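Plorkico: a word list of quilting and mending terms from the Pendovville sewing circles

README, version 3, last revised 14 February 2026

Welcome, and thank you for opening the readme before the data, which I know is asking a lot of anybody. Plorkico is a small glossary of the words people use around Pendovville when they quilt, patch, darn, hem and generally keep cloth going past the point where a sensible person would have bought new. It started as a notebook of mine and grew into a spreadsheet, and then Žydrūnas Bite talked me into cleaning it up so that other people could search it. The name is the local word for a knot you can't undo without scissors. I've never seen it spelled anywhere but here, so I'm taking full responsibility for the k in the middle.

What's in the folder

terms.csv is the main table, one row per headword.
quotes.csv has the sentences people said, linked to the headwords by the term_id column.
speakers.csv gives a short code for each speaker, the side of the river they grew up on, and who taught them to sew, if they cared to tell me.
notes.txt is my own rambling, kept mostly for Laine Lepik, who likes to argue with it.

There are 83 speakers in this version, up from 43 in version 2. Most of the new ones came from the Trandell side of the river, where I hadn't spent nearly enough time before, and you'll see the difference straight away if you look up anything to do with batting. In Pendovville proper the stuff in the middle of a quilt is "the lunch." In Trandell it's "wadding" or plain "middle," and when I asked one lady there about lunch she offered me some. (Good soup, too!)

How the words were gathered

I sat with people while they worked and wrote down what they said. That's the whole method. I tried a printed questionnaire for version 1 and it was a flop, mostly on account of people giving me the word they thought belonged in a book. Ask somebody what they call the loose running stitch that holds the layers together and they'll say "basting," very politely. Sit beside them for an hour while they're doing it and out comes "tramping," as in "I've tramped the whole thing crooked and now I'll have to pull it."

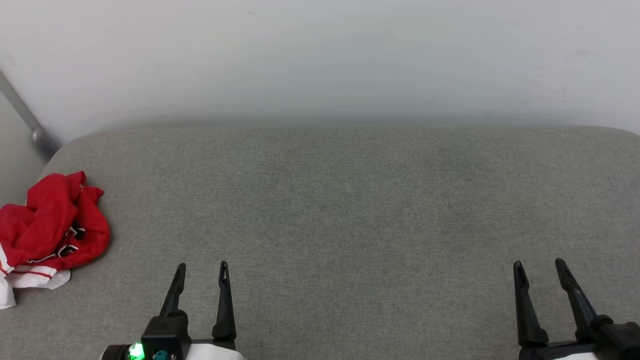 So the quotes matter more than the definitions, and if you only have patience for one file, please make it quotes.csv. I wrote them down by hand the same day, and where I wasn't sure of a word I put a question mark in square brackets instead of guessing. Some of those brackets have been sitting there since version 1. If you grew up around here and can fill one in, I'd be delighted to hear from you.

Columns in terms.csv

term_id: a number. Gaps in the numbering are words I took out again, usually when two entries proved to be the same word said by someone with pins in her mouth.
headword: the word as I chose to spell it.
other_spellings: separated by semicolons. People who write the words down at all write them on masking tape, so expect variety.
part: noun, verb, or "saying."
meaning: my definition, in everyday English.
area: P for Pendovville, T for Trandell, B for both.
still_used: yes, no, or "only by my mother," which I kept as a value after hearing it so many times.
first_version: the version in which the word first appeared.

A few entries, to give you the flavor

tramp (verb, P). To baste with long stitches. "Don't tramp it so tight, you'll never get it out."

lunch (noun, P). The batting in a quilt. A thin quilt "skipped its lunch."

cousin (noun, B). A scrap that almost matches. Used kindly of fabric and less kindly of the person who chose it.

to go visiting (saying, T). Said of a needle that has been dropped and not found. "Mind your feet, I've got one gone visiting."

hush patch (noun, P). A patch sewn on the inside so that it doesn't show. Laine tells me her grandmother used this for small family secrets as well, but I've only recorded the cloth meaning until I hear it from a second speaker.

plorkico (noun, B). See the top of this page.

Things to be careful about

The P and T codes follow where a speaker learned to sew, and that isn't always where they live now. People marry across the river and bring their words along, and eight of the speakers told me they switch depending on whose kitchen they're in. Those eight have a "y" in the column called switches, and I'd leave them out of any map you make.

My spelling leans toward Pendovville, being my own side. The vowel in "tramp" is longer in some mouths than I can show with ordinary letters. There are no sound recordings. I asked early on, several people said no, and after that I stopped asking.

Men are thin on the ground in speakers.csv, and so is anyone who learned from a class or a video. That second group has its own vocabulary, borrowed from all over, and it would make a lovely project for somebody with more energy than me.

Changes since version 2

Added the Trandell speakers and their quotes.
Split "facing" into two entries after a long letter from Žydrūnas, who was right.
Moved the button words into their own group. They're still in terms.csv, but they now have "button" at the front of the meaning so you can sort for them.
Fixed the accents in speakers.csv, which my old computer had turned into little boxes. Apologies to everyone whose name was a box from December until now.
Dropped the column called "age." People didn't like it and it wasn't telling me much.

Using the list

You're welcome to copy it, print it, teach with it, or read it aloud at a sewing evening, which I've done and can recommend. Please keep the speaker codes attached to the quotes, and please don't try to work out who is who. Everyone agreed to a code and a side of the river and no more than that. If you use a good chunk of it in something of your own, a line saying "from the Plorkico word list" is plenty.

Corrections can go in the box by the door at Toom, the yarn shop, and I empty it when I come in for thread. Write the word, what it means, and who you heard it from if they don't mind. The back of a receipt is fine.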